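Grasp Pose Selection for Thin Tableware in Simulated Domestic Rooms

Final project report, Brilden School of Engineering
Submitted November 15, 2018

4. Method

The project set out to establish whether a grasp selector trained only on rendered images could choose a suitable holding point on cutlery and similar thin objects. Such objects are difficult for a parallel gripper, as they lie close to the supporting surface and leave little room for the fingers. Earlier work on the Mikik object set, carried out at the School in April, dealt only with cups and boxes and was taken as the starting point.

All trials were carried out in the Fosteo simulator. The robot model has a white body and two arms, each fitted with a parallel gripper. Rooms were generated with furniture, wall pictures and small household objects, and the surface materials were changed between runs. Lighting was also varied, including low-angle sunlight, so that the selector would meet hard shadows during training.

Two camera views were recorded in each trial. The head view was used to find the object and plan the approach. The gripper view was used for the last correction before closing. The selector proposed four candidate poses for each object, scored each one and passed the highest to the arm controller.

5. Results

A total of 276 trials were completed. A trial was counted as successful if the object remained between the fingers after the arm had been raised and held still. Trials in which the planner found no path were repeated once and then recorded as failures.

The selector using both views performed better than the selector using the head view alone. The difference was greatest for forks and spoons, and small for plates. Most failures with the single view came from a sideways error at closing, where one finger touched the object first and pushed it away. When the gripper view was added, errors of this kind became uncommon, and the remaining failures were mainly caused by poor depth values near the edge of the worktop.

Patterned stone surfaces gave lower scores than plain ones. Pale veins were at times taken for the outline of a handle, in particular where a shadow edge crossed them. Retraining with a wider range of stone textures reduced the effect but did not remove it. The Shahbazi smoothing step, applied to the score map before selection, gave a further small gain at the cost of a longer planning time.

The physical contact model remains a limitation. Friction was held at one value for all objects, and bending of the object was not modelled. The results should therefore not be read as a forecast of performance on a real arm.

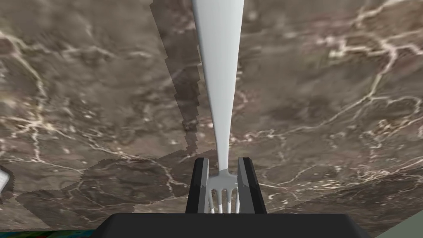
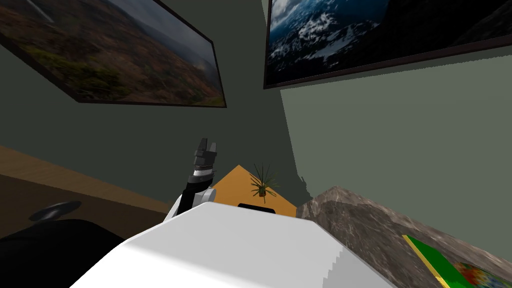 Figure 3. Rendered views from the simulated room. First: gripper view, with a fork held between the fingers. Second: head view, with one arm raised and its gripper open.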